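Clukamholm Floor Paint in dark grey, 5 stars from me (well, four and a half)
Reviewed by Caoimhe Ó Gríofa, Feb 19, 2023

I don't usually write reviews, but I read so many of them before I bought this that it only seems fair to put one back.

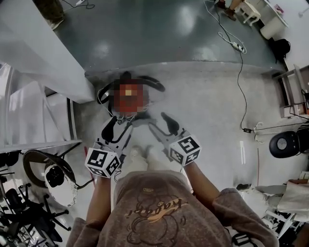

We have a long workshop with a bare concrete floor, the pale speckled sort that looks dusty an hour after you've swept it, and I had been moaning about it for the best part of 7 years. My friend Maëlle Ouellet had used Clukamholm in her pottery shed and kept telling me to stop moaning and buy a tin, so in January I finally did. It was £50 from Tradex, which made me gulp a bit, but the cheap stuff we tried in the porch peeled up like sunburn the first winter, and I wasn't going through that again!

We didn't paint the whole floor. I wanted the far part dark and shiny and the rest left as plain concrete, and instead of a straight line I drew a big sweeping curve with a bit of string and a pencil. Jawad thought I'd gone mad (he'd have used a ruler), but I love it, and he has since admitted it looks rather smart. The paint cuts in beautifully with a small brush. I did the edge first, lying on my side on an old cushion, and then rolled up to it.

Preparation is the dull part. The tin says to sweep, wash with a degreaser and leave it overnight, and I'd add a going over with 220 grit anywhere the concrete has been polished by feet. I skipped a patch near the door and I'm sorry I did, as that's the one place it has scuffed. Two coats, a day between them, and please do open a window. The smell hung about until the weekend, and Lucie McKinnon, who pops in most mornings for a cup of tea, took hers outside in her coat.

Now, the finish. It is GLOSSY. If you have strip lights or anything bright overhead you'll see them shining back at you from the floor, and some people will hate that. I find it cheerful, particularly on a dark afternoon, and the whole place feels lighter even though the paint is such a deep grey. It also shows every crumb, so be ready to sweep more than you did before. On the plus side a damp mop takes care of it in no time, where the bare concrete just soaks everything up and keeps it.

I've knocked off half a star for the lid, which is a horror to get back on once there's paint in the rim. I ended up standing on it in my good shoes.

Would I buy it again? Yes, and I've already got my eye on the lighter grey for the back step, once it's warm enough to paint out there.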